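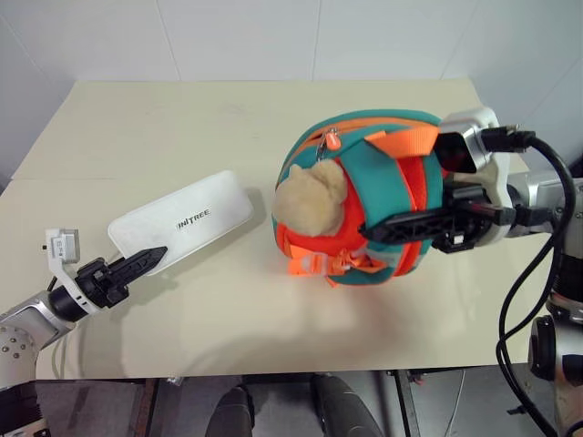
Cover shot: the round teal backpack, with the white case beside it on the cream table.

Stariner bag packing set, README

Hi! This folder holds my pictures and notes on packing small bags for small kids. I started it because I kept repacking the same little backpacks and wanted to know which ones really take a snack, a sweater and a book without a fight. It grew (a lot), so now it has a README.

What's in the folder

There are 1759 pictures, 808 of them of bags and the rest of the things that go in them or sit near them. Every picture has a row in items.csv with the bag name, the main color, the kind of closure and a notes column where I ramble. The notes column is the best part if you ask me, and also the messiest.

The bag on the cover

I file it under "round, teal, plush". It has an orange zipper curving along the top, a wide orange strap, an orange buckle on the front, and a fuzzy tan face at the left front. I love this bag! Round bags are a pain to pack, though. Anything flat and stiff wants to sit crooked, so I put soft stuff in first, curl it around the inside and leave the middle for the snack box. Books go in a different bag, sorry.

The white case with UNITREE printed on it is filed as "case, flat, rounded corners". Flat cases get their own label because people kept looking for them under boxes.

Labels

closure: zipper, buckle, drawstring, flap, none. If a bag has both a zipper and a buckle I list both, zipper first.
color: whatever I'd call it out loud. Teal and turquoise got merged in version 2 after I couldn't keep them straight.
shape: round, flat, boxy, floppy. Floppy means it won't stand up by itself.
face: yes or no. Plush faces, printed faces and ears with no face all used to be lumped together, now ears alone are a no.

Known problems

Three of the drawstring bags are in there twice under different names. I know which ones, I just haven't fixed the rows yet.
Straps are under-labeled in the older part, the bit I named Testeo. Don't trust an empty strap column there.
Some of my notes say "same as last one", and then I sorted the file. Oops.

Using it

Take what you like for packing lists, craft projects, class handouts, whatever. A mention of Stariner is nice. If you fix a row, send me the row and not the whole file, please, merging those ate an entire evening in March.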